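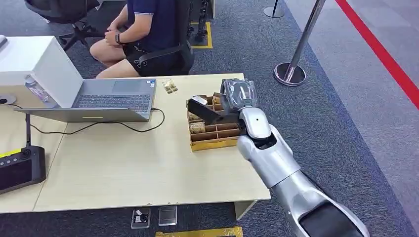

Chapter 7
Dry Skin on the Hands

The skin of the hands has a thin layer of natural oil. Soap and hot water take this oil away, and the skin becomes rough. In this chapter we will study how the hands lose water and which creams help them to keep it. Emília Matoušek wrote the part about night care, which begins on page 67.

A good hand cream contains two kinds of substances. Glycerine draws water into the skin, and a fat such as shea butter holds it there.

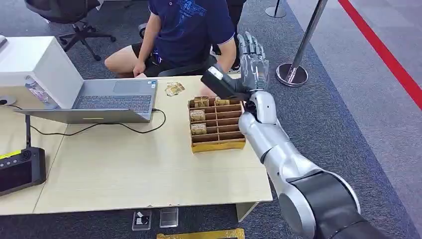
Cream should be put on each finger separately, from the tip to the wrist. Many people treat only the back of the hand and forget the sides. Spread your fingers slightly and curl them near the tips, as the silver hand does while it holds the black device, and the skin over the joints will be easier to reach. Leave the nails until the end.

New words in this chapter: barrier, cuticle, flaking, ointment.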